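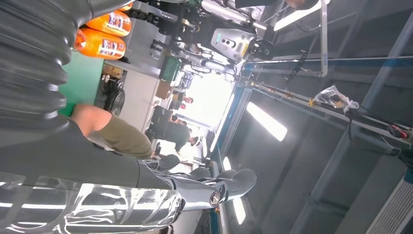 3.2 The workshop as a furnished room

Share 14 | Comments 3

Studies of shared workshops tend to begin with the big equipment and stop there. We wanted to know about the rest of the room: the benches, the boxes, the wheeled bases, the paint on the walls, and everything that hangs from above. The Putcombe workshop proved a wonderful place to ask. It is busy and full of small decisions about where a thing should live, and the people who use it were happy to talk about every one of them.

Our inventory lists 1248 movable items, of which 170 are containers of one kind or another. Containers were by far the most rewarding category! A cardboard box on a bench is often a parcel waiting to be opened, but it can also be a parts bin that has held its spot for years, and the two look the same until you ask. Plastic containers behave differently. They are more likely to carry a printed label, and in our interviews people treated a labelled container as having a home even when it was sitting somewhere else. Two orange ones kept side by side came up in several conversations, and users spoke of orange as a colour you look for first when you walk in.

We coded each item with the Skendetley scheme, which sorts storage by how far a person has to reach. We made one change. The original scheme has a single category for anything above shoulder height, and at Putcombe that would have thrown away some of our best material. We split it into "hung" (cords, straps, bags) and "fixed" (beams, pipes). Of the overhead entries, 125 fell into the hung group. Users described the overhead beam in the same terms they used for a shelf – a place to put something so the floor stays clear – and a few were quite proud of it.

Figure 4 gives a sense of how closely people and overhead fittings share the space.

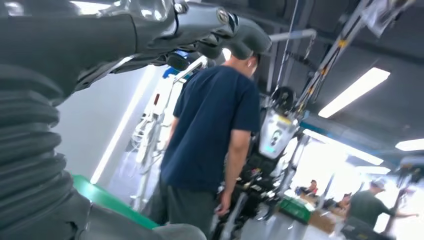 Figure 4. A workshop user in a dark cap beside a suspended humanoid robot, with cords and a translucent plastic sheet or bag hanging from the overhead beam.

Wall colour gave us a smaller but delightful result. Participants drawing the room from memory nearly always put in the green paint, and they used it as a landmark: the cart was "over by the green", the bench was "past the green". Grutela reported much the same for painted floor zones in the Palomino study, although floors there were marked on purpose and labelled on the site plan. We found no sign at Putcombe that the paint was ever meant as a guide.

The inventory was closed in April 2020. A second pass in May gave 1237 items, and the difference lies almost entirely in cardboard boxes. Section 3.3 takes up the wheeled bases, which moved more often than anything else we recorded and needed a coding sheet of their own.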